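Drestier cell

The Drestier cell is a two-armed robot workstation used for sorting and racking molded parts. Its name comes from the Drestier workshop, where the first cell was assembled in November. Operators usually call the robot itself Una, after the label used in its control software. The cell is known mainly for its upkeep routine, which was written down early and has been copied by other users of the same layout.

Layout

The cell has no fence or fixed base plate. The robot works between a yellow shelving unit and a bin of parts on the floor. Parts are carried by hand or by the robot between the two. The shelf is set first, and the robot's rest position is then taught from its front edge. If the shelf is moved, the taught points are thrown out and the setup starts over.

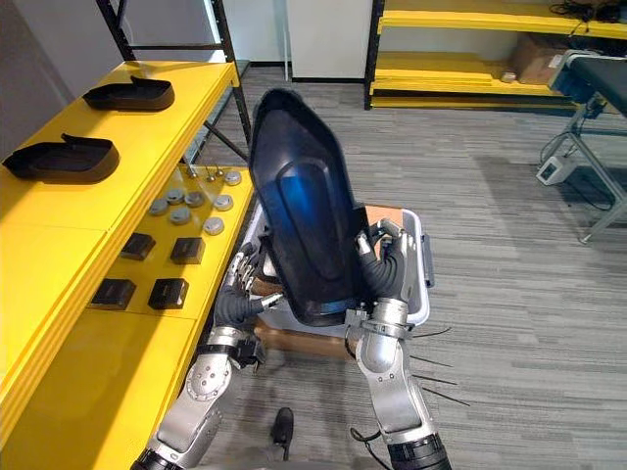 Bin position is the second setting to be taught. The bin has no locating pins, so the operator places it against a tape mark and runs a slow pick before the speed limit is lifted. Large covers are lifted with both hands, one gripping each side, and the two arms must share the load evenly. In the two-handed routine the left arm leads and the right arm follows. A mismatch between the arms shows up as twist at the wrists, and the controller stops the motion when the twist passes a set limit. The usual cure is to zero both wrists again, starting with the left.

Tray placement

Black shoe-shaped trays are the standard test part for the cell. They are light, they have a raised rim that the fingers can hook, and a tray put down crooked is easy to spot. The test is run after any repair to a hand or wrist. Each tray is gripped, lifted, turned and set back on the upper surface of the shelf, and the operator notes any slip in the log. 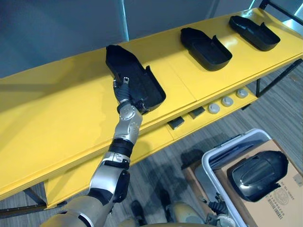
The right hand gripping a tray by its near edge. Two more trays lie farther along the shelf.

Grip force is set low at the start of the test and raised in small steps. Too little force lets the tray swing about the fingertip, while too much flexes the rim and changes the angle at which the tray leaves the hand. The final value is stored separately for each hand. Values should not be copied from one hand to the other, even when both were fitted on the same day.

Care of the hands

The hands need more attention than the rest of the robot. Dust from cardboard collects between the finger joints and is brushed out after each shift. The black fingertips are wiped with a damp cloth, never with solvent, and are changed as a set. A full inspection is due every 70 hours of running. It covers the metal joint sections, the ribbed parts of the thumb and the cable run at the wrist. A hand that fails inspection is taken off at the wrist and replaced whole, and the old one is stripped on the bench.

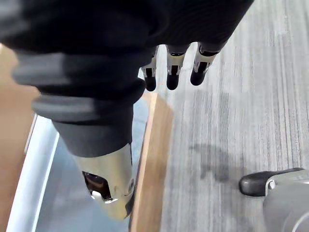 Marilou Dizon has argued that the 70-hour interval is too long for cells that handle cardboard every day, and that the thumb in particular should be looked at each week "whether or not anyone has complained about it." The written schedule has not been changed, but several users now follow the shorter interval.

After a hand is refitted, the fingers are opened and closed 24 times with nothing in the grip. The joints are then checked for play, and the tray test is repeated from the lowest force setting.

Wrist and cable faults

Most stoppages in the log are put down to cables. A cable that is clamped too tightly pulls on its connector when the arm is raised, and the fault clears as soon as the arm comes down, making it hard to trace at the bench. The Baird check, a step added on Mon 30 April, deals with this by holding a tray high for two minutes while the operator watches the signal from the hand. If the signal drops, the collar is loosened and the cable loop is made longer.

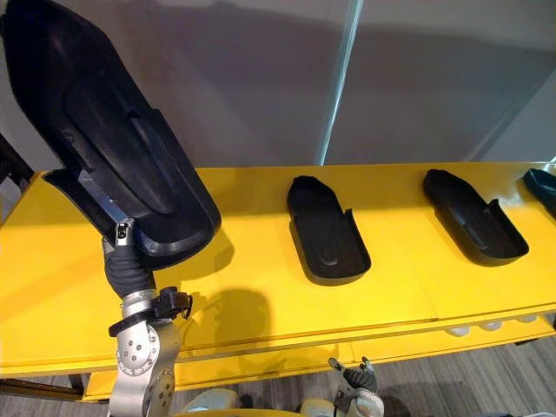 According to Rosalinda Tiongson, the check finds bad connectors as well as tight cables, and she would run it before the tray test so that time is not lost tuning the grip on a faulty hand. The Skurkov version of the routine uses that order. The original has the tray test first and repeats it if the Baird check leads to any change at the wrist.

See also

Grip force
Two-arm handling
Wrist calibration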